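Ticket: Wrist camera pose filter jumps when the background is a regular grid
Component: irametti-perception / local_track
Status: Open, workaround merged
Reporter: Nuria Alemneh
Assignee: Ermira Mujić
Opened: May 15, 2024

Summary

On close approaches, local_track hands the planner a target pose that slides sideways by one grid pitch and then settles there with high confidence. The arm follows it quite happily. I can get this on the pale gridded surface almost every time I ask for a fast approach, and I have never gotten it on the plain gray board. It's a lovely bug, very repeatable, and I think we can kill it properly.

Setup

Planner: Estach, branch main, stock config
Tracker: local_track with the feature front end (not the depth one)
Wrist camera stream at 30 Hz, tracker update at 60 Hz with IMU prediction in between
Target: cardboard piece with cutouts, no markers on it
Log viewer: Plarkanden

What I see

Approach starts fine. The target outline sits right on the cardboard in the overlay. As the wrist speeds up, matches on the cardboard thin out and matches on the grid stay plentiful. Then the estimate jumps. No warning in the log, no covariance spike, and the state machine still says TRACKING.

I went through one of the bad runs in Plarkanden with the overlay off, and this kind of view is where the front end gets into trouble:

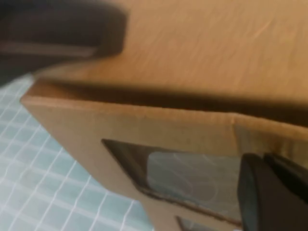 Wrist view, close to the target. Streaky cardboard across the top, grid lines at lower left.

The cardboard has almost nothing for a corner detector once it smears. The cutout edges are the best thing on it, and the mask we ship throws away everything near a dark boundary as "probably a hole." So we discard the good features and keep the repeating ones! I laughed when I saw it.

Log excerpt

track: state=TRACKING inliers_target=7 inliers_bg=60
track: update accepted, source=bg
plan: target moved, replanning
plan: new approach accepted

Seven on the target, sixty on the background, and the update goes through because the gate only looks at the total. There's the bug, or most of it.

Things I tried

Turned up the RANSAC threshold. Worse. More grid matches get in and they all agree with each other, one square over.

Turned it down. Slightly better at slow speed, no change on a fast approach.

Covered the grid with the gray board. Problem gone. Fine as a diagnosis, but I don't want it as a fix. People will run this over patterned surfaces whether we like it or not.

Halved the approach speed. Also gone. I'd like to keep the speed.

Swapped in the old optical flow front end from the October release. It doesn't jump, it just drifts slowly off to one side. Different bug, leaving it out of this ticket.

Comment from Ermira Mujić

Great write-up, thank you! I could reproduce it from your log on the first replay, so no need to tie up the arm.

Two separate things going on, I think. The gate is wrong, as you say. It should never accept a target update that is carried by background inliers. But the matcher is also missing a uniqueness check. We had one. It was removed during the Þrastardóttir merge as it cost too much per cycle on the old board, and it never went back in. On a grid, the best match and second best match score nearly the same, and that is exactly what the ratio test is there to reject.

Can you send me a moment with more floor in it? I want to see how bad the ambiguity gets when the target is only a corner of the view.

Comment from Nuria Alemneh

Sure. Same session. I ran your scoring script on it too, and the plot of match ambiguity is gorgeous in a horrible way: a field of equal peaks, one for every square. The drawer unit gives a few honest peaks, mostly around the window border on the lower drawer. The handles are bright and smeared, so I'd leave them out. The glare on them will move with the camera and not with the drawer.

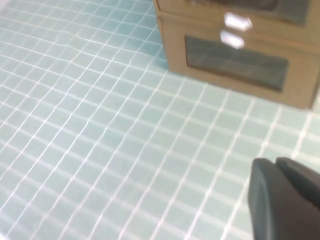

Workaround

For anyone else who runs into this before the fix lands:

1. Set gate.min_target_inliers to 30. With the stock value of 0 the gate is effectively off.
2. Set gate.allow_bg_source to false.
3. In Estach, set replan.max_target_shift to something smaller than one square of whatever pattern you're working over. I measured mine with a ruler.
4. Restart the tracker node. A parameter reload isn't enough, the gate values are read at startup only (separate ticket, please).

With these in place the tracker drops to LOST on a fast approach and the arm stops. Annoying, but it's a correct kind of annoying, and the planner recovers as soon as the wrist slows down.

Proposed fix (Ermira)

Put the ratio test back, on background candidates only. The new board can afford it. I timed it at 2 ms per update on replay.

Split the gate into target and background counts and log both on every rejected update.

Change the mask so it keeps the outside rim of a cutout and drops only the inside. Nuria is right that those edges are the best features we have at close range. The inside stays masked, since whatever is visible through an opening may be at another depth and may move separately.

Inflate the covariance with wrist speed. We already have the IMU rate in the same process, so it's one line and a tuning session.

Comment from Nuria Alemneh

Ran the first two on replay with your branch. No jumps in any of the logs I attached, and the rejected updates now show up in orange in Plarkanden, so you can watch the gate do its job. I love this! Haven't tried the rim mask yet. The arm is free tomorrow, so I'll do live approaches at full speed over the grid and post the logs.

Still open

Rim mask needs a test with thick board, where the cut edge itself has visible depth.
Default for gate.min_target_inliers: Ermira prefers 30, I'd go lower for small targets.
Docs page for local_track still says the ratio test is on.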